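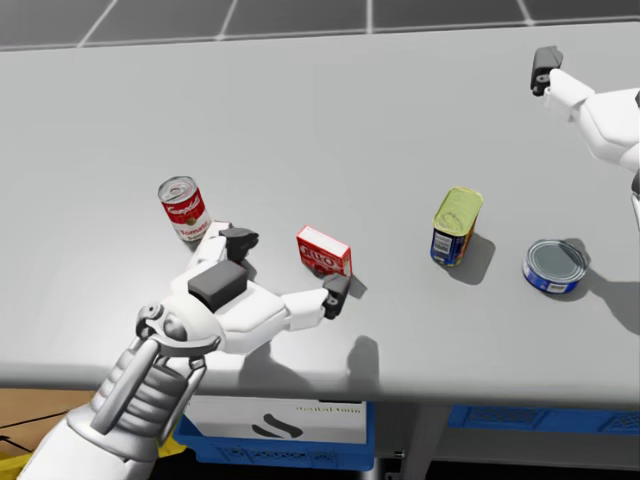 If the district closes schools for weather, are the missed days added to the end of the year?

Missed days are added only when total instructional time falls below the minimum set in the adopted calendar. The Urnum district builds 12 hours of extra time into each school year, and closures are charged against those hours first. Families will receive written notice of any makeup days by the end of February.
Augustina Sulemana, Office of School Operations

Last winter we lost 4 days and only had to make up two of them. I think one was a teacher workday that got switched. Check the calendar on the district site, it gets updated.

The reply from the Office is correct with respect to the elementary and middle schools. Longo High School follows a separate schedule — its day is longer, and its closures are calculated in minutes. Seniors are not required to attend makeup days scheduled after graduation. Parents who have already arranged travel should submit the absence form to the school office before the date in question; such absences are recorded as excused. Bus routes on makeup days run at the regular times. Meals are served as usual.
Rania Darwish, Longo High School attendance office
Posted Sat 14 December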